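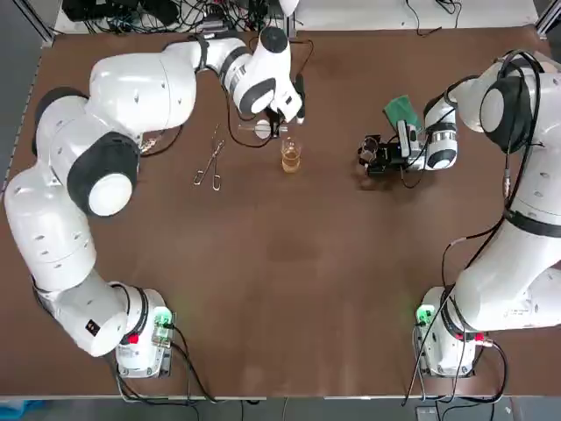

Page 20 of 21

## Can I use a lab beaker to measure water for pour-over coffee?

**Asked by Yolotzin Bermúdez, September 2, 2021**

Hi all! My kitchen scale died (a Drastska, I'd had it since college, rest in peace) and I'm not buying another one before November because rent. I still have my little glass dripper and a bag of beans from Olvera, and my cousin gave me a beaker. Can I measure water in it, or will my coffee be all over the place? I normally do 20 grams of coffee and just fill to a line on my old mug, which also broke. Bad month!

---

**Answer from Ezequiel Tlapale** (marked helpful)

I did this for a whole semester, so yes, go for it. The lines on a beaker are pretty loose though. They're meant to get you in the neighborhood, and most of them are good to within five percent or so. For coffee that's fine, you won't taste it.

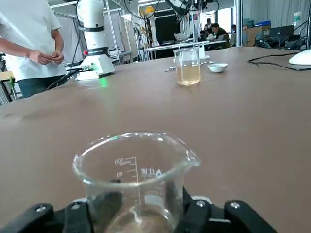 *Glass beaker with a spout, marks at 80 and 100.*

Get your eye down level with the line when you fill it, looking from on top will fool you every time. And fill it with cold water, then pour that into the kettle. Don't go straight from boiling into cold glass unless you're sure it's the heatproof kind. I cracked one that way and had coffee grounds behind the stove till I moved out!

For 20 grams I'd use three fills of 100 plus a splash. Write down what tasted good.

---

**Answer from trasau_mike**

just get a Unik scale they're cheap

---

**Answer from beanpot448**

Please don't use one that has ever been in a real lab, even if you scrub it. Ask your cousin where it came from! If it was new in the box, you're fine. As for the coffee itself, two level tablespoons is usually 10 grams or a bit more, depends on the roast, so four gets you close (dark beans are fluffier, I go a little over)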